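**March 6, 2022** – The handheld gripper trial at Dvořáček has moved out of the workshop and into a furnished home, and the people running it seem thoroughly pleased to be dealing with real laundry after so many weeks of foam blocks.

The small firm has been comparing two sets of fingers for its handheld tool, one moulded by Casico and the other by Birer, to see which copes better with cloth. Both are soft enough to give a little when they close, and both bolt onto the same body, so a person can swap one pair for the other at the kitchen table with a small screwdriver and a bit of patience. What they do with a folded shirt, though, is another matter, and that's what the home sessions were set up to find out.

"A foam block sits there and lets you pick it up," said founder Zdeňka Dvořáček, who started the comparison in January and has kept a handwritten diary of it ever since. "A shirt has its own ideas. You take hold of one layer and find you have three, or you have the hem and the rest stays behind. I've folded clothes my whole life and never thought so hard about it."
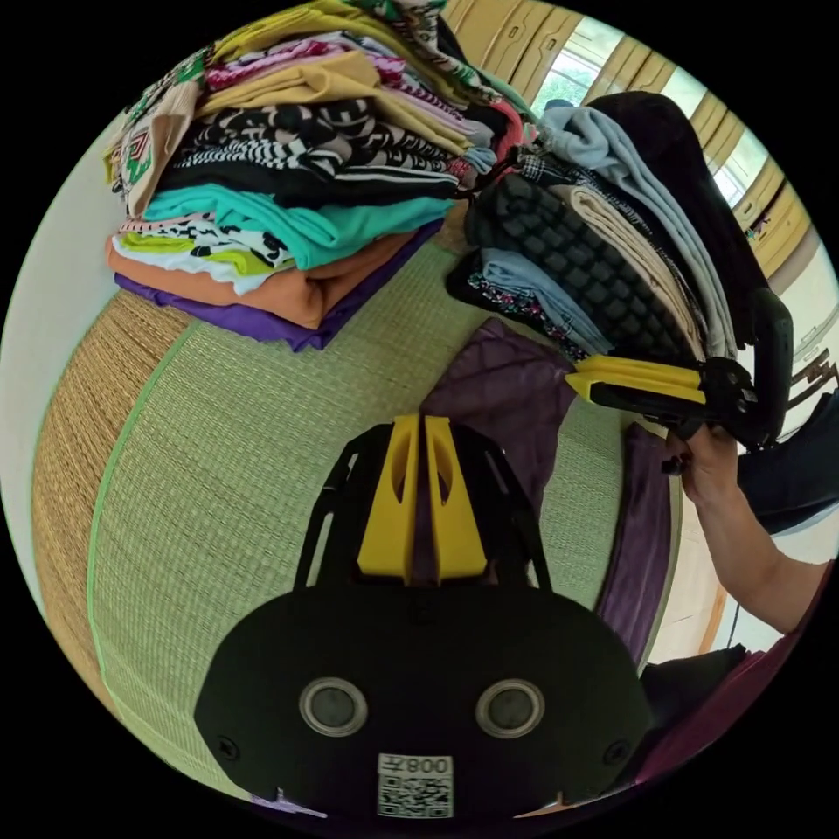 *Yellow fingers take hold of the edge of a stack of folded clothes, with a second gripper close by.*

By the end of last week the diary and the recordings together covered 3,917 grasps, 254 of them marked for a second look. Most of those marked were double picks, where the fingers came away with more cloth than was asked for. The Birer pair had fewer of them on thin cotton, while the Casico pair did better on anything quilted or padded, and held on more firmly when the wrist was turned partway through a lift. Dvořáček says she would be happy with either and is in no hurry to choose.

The other half of the work concerns the controller. Fludex supplied the board that logs how far the fingers are open, and it has been running at 60 readings a second. That was plenty for boxes and bottles, but the team would like it a touch quicker for fabric, where a slip can be over almost before it has begun. A revised board is on its way, and the cloth sessions will be repeated with it using the same garments, which have been bagged and labelled so the colours don't get mixed in with anybody's ordinary washing.

There has been plenty of feedback from the people holding the tools as well. The grip was judged comfortable for short spells and rather tiring for long ones, so sessions now stop for tea every half-hour – a change that has been very warmly received – and a lighter handle is being drawn up.
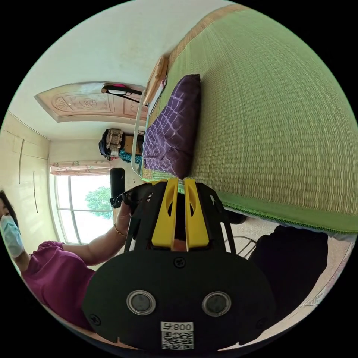 **Will the fingers be tried on anything besides clothes and bedding?**

Kitchen items are next on the list, starting with tea towels and plastic tubs, once the new controller board has been fitted and the cloth sessions have been run again. Dvořáček hopes to share the full comparison with both finger makers when that round is finished.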